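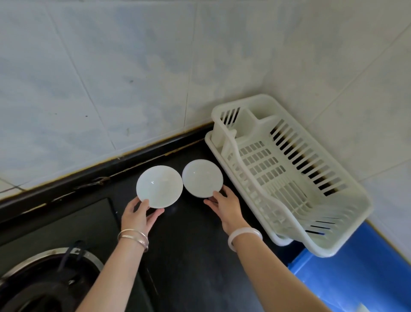 Dirgate 5 Portable Podcast Recorder

I've been making a music and gossip podcast with my cousin since last May, and for most of that time we recorded it on two phones and a prayer. The Dirgate 5 is what we moved to, and I liked it so much I ended up stocking it in the shop (such as it is), so you're getting the view of someone who uses the thing every week.

It's a chunky little recorder with two proper microphone sockets, two headphone sockets and a row of five pads along the bottom for jingles, clips and silly noises. Each guest gets their own volume knob. If you've ever tried to review an album with somebody who whispers through the verses and then shouts about the chorus, you'll know why I'm so keen on that!

Sound first. It's warm, and it doesn't hiss. We did an hour and a bit on the new Giáp record, with me going through it track by track and my cousin arguing every single one, and I hardly touched the levels afterwards. There's a switch on the back marked ROOM that takes the edge off echo. I leave it on at home and turn it off if there's music playing, because it makes cymbals sound a bit like crisps.

The pads are great fun. You load clips over the cable from a computer, up to 47 seconds each, and they play straight into the recording. I've got our theme tune on the first one and a sad trombone on the fifth. The free Pirkura software for trimming clips is fine, though the menus are fiddly and I still can't find the undo half the time.

Things I'd change: the battery door is stiff, the screen is hard to read outdoors, and the carry case costs extra. It also won't take phone calls over Bluetooth, so a guest on the line has to be plugged in with a lead (there's one in the box, nice and long).

Meenakshi Mathew borrowed mine for her Jurnum show, the one where they take apart the week's celebrity feuds, and had it for three weeks before I got it back. She's since bought her own.

What's in the box
Dirgate 5 recorder
Phone lead
USB cable
Foam covers for two microphones
Printed quick guide

Details
Recording time: up to 70 hours on the supplied memory card
Power: four AA batteries or USB
Microphone sockets: 2
Headphone sockets: 2
Clip pads: 5
Colour: dark grey or red

Microphones and headphones are sold separately. If you're not sure which ones will suit, drop me a message saying how many of you there are and what sort of room you record in, and I'll tell you what I'd buy.

Red is back in stock from 2025-10-04. Dark grey is ready to post now.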